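Where do you keep fruit when the kitchen is too hot?

Hiwot Lemma
13 Jun 2023

Hello all, bit of a daft one maybe but I'm fed up with throwing food away. We moved to Jasstead in October and the flat is lovely, except the kitchen is a tiny galley with the boiler in it and a window that gets the sun from lunchtime onwards. Over the winter I didn't notice. Now it's properly warm and the fruit bowl is a disaster area! Plums go squashy in a couple of days, tomatoes split, and I had an orange go blue and furry underneath while the top looked perfect. That one got a proper scream out of me.

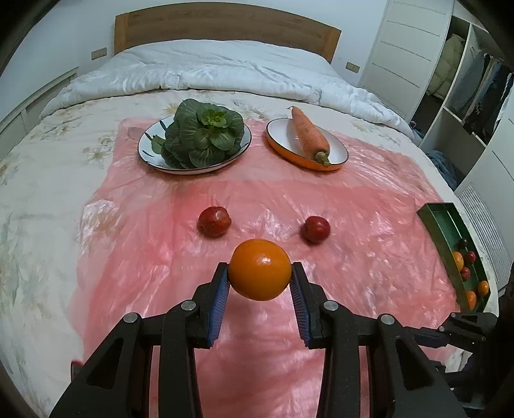
I'm on a weekly box from Drumier and it's far more than I can eat in one go, so I can't just buy less at a time (well I could, but I'm tied in for 3 more boxes and it's all paid for). The fridge is one of those under-counter things and it's full of milk and my partner's endless yoghurts. The only cool room is the spare bedroom, it faces north and it's out of the way of the boiler. Has anyone kept fruit in a bedroom? Does it make everything smell of apples? And should it all go in together or am I meant to separate things? My mum says one thing and the internet says four others.

marmalade_bee

Yes, spare room, we've done it for years! We used to be in a house with a proper larder and I've never got over losing it, so now the back bedroom is the larder as far as I'm concerned and visitors just have to put up with it. Anywhere cool, dim and a bit airy will do you. Radiator off, door shut, window open a crack if it's not muggy out.

Oranges are the easy ones. They'll sit out quite happily for a week or more in a cool room so long as they aren't piled up. Your furry one was almost certainly bruised on the bottom or sitting on another that had gone. I turn mine over every couple of days when I go in for the ironing board. Sounds fussy, takes seconds.

Apples are the troublemakers. They give off a gas called ethylene as they ripen and it hurries some of the other fruit along, plums especially. If you've got rock hard plums that's handy, put an apple in with them. If they're already soft then keep the apples well away, at the other end of the room or in a different one altogether. Oranges aren't much bothered either way.
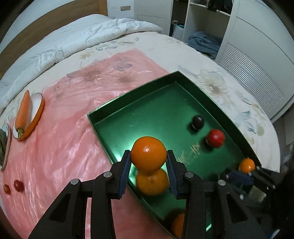
Should you wash fruit before you put it away? Leave it dry and wash each piece just before you eat it, as damp skins go mouldy much faster.

Oh and the smell! If you have a lot of apples then you do get a whiff when you open the door, which I love and my husband says is like a cider works. A small box's worth you won't notice.

I bought some stacking racks from Stekeo for the purpose and I'd say don't bother, the slats are too wide and plums drop straight through. A shallow tray or an old roasting tin does the same job. One layer deep, nothing on top of anything else. Go through it before each new box turns up and anything looking tired gets stewed that night. Plums stewed with a bit of orange peel are very good on porridge, and they freeze.

TomH50

put it in the fridge

pat on the hill

I wouldn't be quite so quick to say fridge for the lot. Ripe plums, yes, shove a yoghurt over and make room. Tomatoes no, not unless they're on the point of collapse, they go woolly and taste of nothing. Mine live stalk side down on the landing windowsill, north facing like yours, and I only pick out what I need for the day.

Have you asked Drumier if you can skip a week? I was with a different scheme run by Gudeta, the greengrocer's in town, and they let you swap bits out if you told them a few days ahead. I dropped the plums all last summer and had extra onions, which keep for ages. Worth an email anyway, the worst they can do is say no.

The other thing is what it's all resting on. A towel or newspaper underneath soaks up any leaks, and do change it if something bursts. Learned that one with a mattress I was rather fond of. 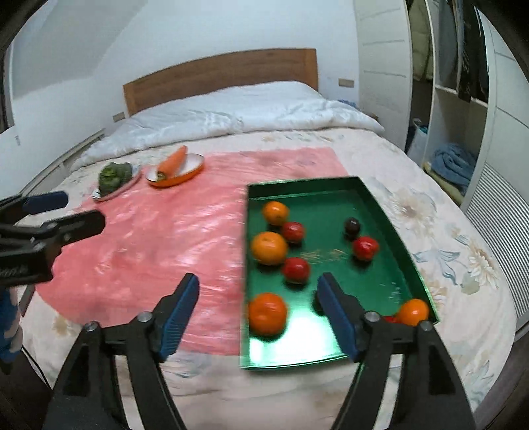
Hiwot Lemma wrote back that she had emailed and they would let her skip every other box, so she was going to try the north room for oranges and apples, the landing for tomatoes, and had won half a fridge shelf for the plums after what she called lengthy talks about yoghurt. She also wanted to know if bananas could go in with the rest.

Bananas on their own, please! They're as bad as apples for hurrying things up. I hang mine off a cup hook in the hall and they don't mind the warm so much, though in this weather I'd only buy two or three at once. Let us know how the plums get on.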